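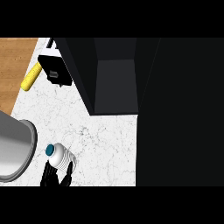
What does the latest Flemideck patch change about the Tether Toss?
The move now releases a caught opponent after a fixed number of frames at low damage, and the hold time grows only once the opponent passes 70 percent.

Nundavetti published the patch notes for its platform fighter Flemideck on 2026-05-04. The update is a balance release with no new characters or stages. Most of the text deals with Raju, the grappler whose side special, Tether Toss, has been the subject of complaints since the last ranked season.

Under the old rules, the length of the hold scaled with damage from zero upward. An opponent at 100 percent could be carried past the ledge and dropped before any input was read. The scaling now starts at 70 percent and stops at 100. Mashing the stick or buttons shortens the hold as before, but each input counts once per frame, so mapping the same action to two buttons no longer gives a faster escape.

Two further changes apply to the same move. The tether reaches slightly less far when used in the air, and a missed toss leaves Raju open for six more frames than it did. The grounded version keeps its range. If Raju is struck during the hold, both characters are released with equal recovery time. Previously the held character recovered later, which in team matches allowed a partner to break the hold and still leave the opponent open to attack.

Gutley, the heavyweight with the rolling charge, receives a smaller set of adjustments. The charge keeps its armor during the first part of the roll but loses it when the player changes direction. Damage from a full charge is unchanged. An error that let Gutley turn around twice on sloped ground has been corrected. Players who used the double turn to recover from under the edge of a stage will need another route, as the patch adds nothing to replace it.

Songül Güneş, who leads combat design at Nundavetti, wrote in the notes that the studio had reviewed 2,301 ranked matches involving Raju before settling on the new values. "The toss should win a position," she wrote. "It was winning stocks at damage levels where the other player had very little to do about it."

Hüsnü Çınar, a tournament player who uses Raju as a main character, said the aerial range matters more to him than the hold time. He expects most Raju players to approach from the ground and keep the air toss for opponents who are already off stage. He also said the extra recovery on a miss will be punished mainly by fast characters, and that matches against Gutley should play much as they did.

Training mode gains a display that shows the remaining hold time in frames, with a separate counter for inputs accepted. The display is off by default and can be turned on in the overlay menu. Replays saved on the earlier version will not play back after the update. They can be exported as video before installing it.

Ranked points carry over. Online matches require both players to be on the new version, and local play works on either. Nundavetti plans the next balance update for June and says it will cover shield behavior and ledge timing.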